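# Grolham Hand Service Kit (slow-release fault)

**For Valdebenito five-finger hands, left or right. Sold by Vudness.**

If you've found your way to this page, chances are good that one of your hands has held on to something a little longer than you asked it to. We're sorry about that, and we'd like to help you get it sorted out without too much fuss.

The trouble first came to us in August from Kanokwan Wannasri, whose crew moves long metal parts between stations all day. She wrote that her hand would close perfectly well, carry the part where it needed to go, and then sit there with the thumb still tucked under while the other fingers opened. The person on the other end, quite naturally, gave the part a tug. The thumb let go all at once and the part swung down and landed on his shoe. He had a bruised foot and a bad mood, and we were very glad it wasn't worse!

We asked her to send the hand back, and Heino Grīnberga had it open on his bench for most of a Sunday (he likes the quiet). He found the thumb return spring worn thin where it rubs against its post. With a small load the thumb still comes back. With something long and heavy hanging off one side, the spring can't quite do its share, and the release comes late.

## Who should order this

Any hand with more than 300 hours of carrying work on it, and any hand of any age that is used for long parts gripped at one end. That last kind of job is much harder on the thumb than it looks, so please don't wait for the hours to add up if it's what you do every day.
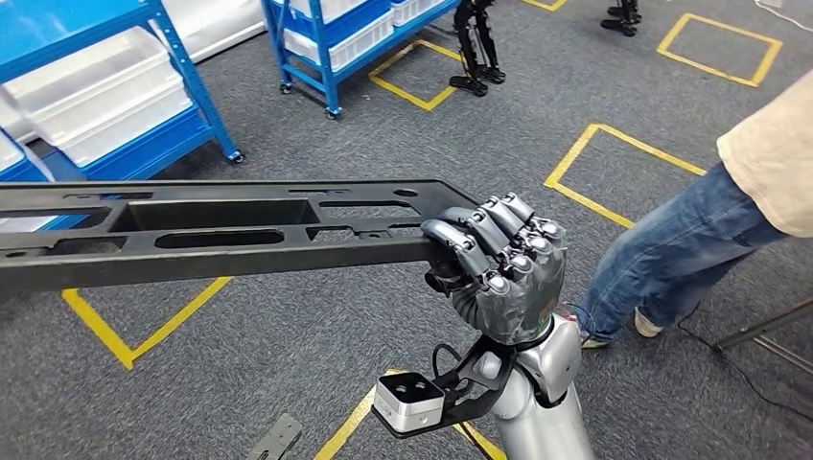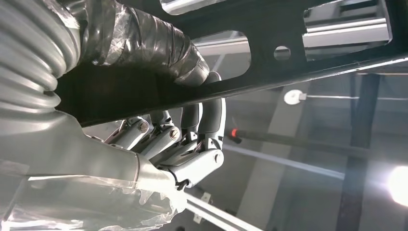 *A five-fingered hand on a long black slotted bar, in both photos.*

## What comes in the box

- 2 thumb return springs, the heavier kind
- 6 knuckle screws, with thread locker already on them
- 1 spring post sleeve
- 1 Dreser hex driver, which you're welcome to keep
- A printed instruction card with large drawings

The old springs can go in your metal recycling. Please don't save them as spares, however tempting it may be (we have all got that drawer).

## Until your kit arrives

You can keep using the hand for light parts, but please take it off long or heavy ones for now. If a part doesn't come free when you send the open command, leave it where it is and keep your feet out from under it. Stop the robot, support the part from below at both ends with a bench or a pair of stands, and only then use the manual release. Don't pull on the part, and don't try to pry the thumb back with your fingers. It can let go quickly and there's a real pinch point at the base.

## Fitting and testing

Most people who are handy with a small driver can do the job at a desk with the hand removed and the power off. After fitting, run the open and close test on the card for 96 cycles before you carry anything. If the thumb lags even once, stop there and write to us.

If you'd prefer that we do it, choose "fitted by Vudness" at checkout and Ratree Ongart will send you a return label. Nearly everyone with a hand under warranty gets the kit and the fitting free, so do have your serial number ready when you order.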